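Print this article
E-mail this article

4. Late filing and the small-firm exemption

The exemption was written for corner shops. Under the 2 percent turnover levy, a business below the threshold files once a year on a single sheet and is then left alone, and a business above it files every quarter and attaches schedules. The drafters assumed that firms would grow past the line, notice, and start sending the longer form. Our records suggest that firms grow up to the line, notice, and stop growing.

We drew a sample of 170 businesses registered in the two districts of Zamlow, of which 121 reported turnover in the band just under the threshold in the year after the levy took effect. Before the levy the same band held only 20 of them. Either the district went through an outbreak of modest ambition or the paperwork had something to do with it.

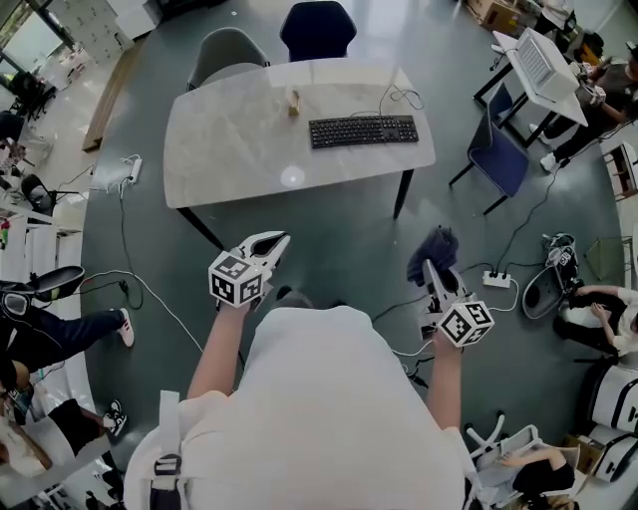 Figure 3. Hand-held grippers, a dark cloth and a keyboard on a table.

By the Lullier Working Group on Local Revenue
Print | E-mail

4.1 Splitting

The commonest way to stay small is to become two. A bakery in the eastern district turned into a bakery and a separate company that owned the ovens. The ovens were rented to the bakery at a price that moved, year by year, in close sympathy with the bakery's profits. Nothing in the levy forbids this. The rules on connected parties were borrowed from an older property tax and speak mainly of barns.

Karpenko, the larger of the two accounting firms in the district, offered splitting as a fixed-price service. Its competitor Drutik did the same for less and threw in the letterhead. We do not count either as evasion. A firm that reads the rules and arranges itself to fit them has complied, even if the rules come out of it looking a little foolish.

4.2 Equipment claims

Firms that stayed above the line had a second option, the equipment allowance. The form asks for "tools and apparatus used in the trade" and leaves four blank lines. Some filers wrote one word. Others attached photographs. The tax office accepted both, and its guidance says only that claims should be "reasonable in the circumstances," without saying whose.

We coded each claim by type and compared it with the trade given at registration. The fit was loose. Office furniture was claimed by nearly everyone, including a firm whose registered place of business was a boat. Audit rates did not rise with the size of the claim, so we treat the allowance as a flat discount for people willing to fill in four lines.

E-mail this article to a colleague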